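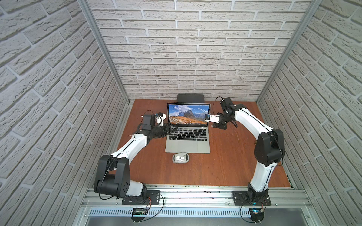 Workshop tips: trying out grippers on a bench with two arms

I've spent most of November swapping fingers on grippers, and I've picked up a few habits I wish I'd had at the start. None of this is clever. It's the sort of thing you learn by dropping stuff.

Start with something flat and awkward. Everybody goes for blocks and sponges first (I did too) and every gripper on earth can pick up a sponge. A laptop is a far better test. It's thin at the front edge, it's slippery, and the lid wants to be handled differently from the base. Use an old one, please, and back it up!

Fingers. I had two sets on the go, the blunt ones from Marbridge and a long tapered pair from Uibo. The tapered ones get under an edge nicely but they flex if you ask them to lift anything with a bit of weight. The blunt ones hold for ages and can't get under a thing. For lids I'd go tapered every time. If yours are slipping, try a strip of rubber glove stuck on with double-sided tape before you spend money. Mine lasted 160 grips before it peeled, and that was the cheap tape.

Wrist cameras. Fix the bracket, tighten it, then run the arm through its whole reach by hand with the power off and watch the cable. Leave more slack than looks tidy. I once had a lovely neat cable run that pulled its own plug out at full stretch — twice, same afternoon.

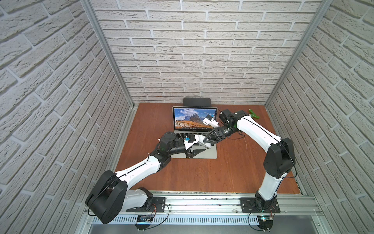
Ott Vasiliauskas wrote in to disagree with me about slack: he ties his cable at the elbow and again just before the wrist, leaves a loop between the two, and reckons a loose cable anywhere else will find a finger to wrap itself round sooner or later. Fair enough. I've tried it his way since and I'm keeping the tie at the elbow, though the one near the wrist got in my way when changing fingers.

Two arms on one small thing. Get them going separately first. Then slow both right down and bring the tips close together over the middle of the table, and see how near they'll go before you start to wince. Write that distance down and add a bit. My Banano controller lets you set a keep-apart gap for each pair, the Dultley one doesn't, so with the Dultley I just run one arm at a time near the keyboard. Slower, but I've still got all my keys.

Bolts. Check the base plates after every session. Mine had worked a quarter turn loose after 236 runs and I'd been blaming the camera for a week.

Crumbs and swarf collect in the grooves of the rail. An old toothbrush gets them out, or a straw taped to the hoover nozzle.

Next I want to try the blunt fingers again with a bit of bevel filed on the front. 21 degrees is what I've pencilled on the packet, no idea where I got that from.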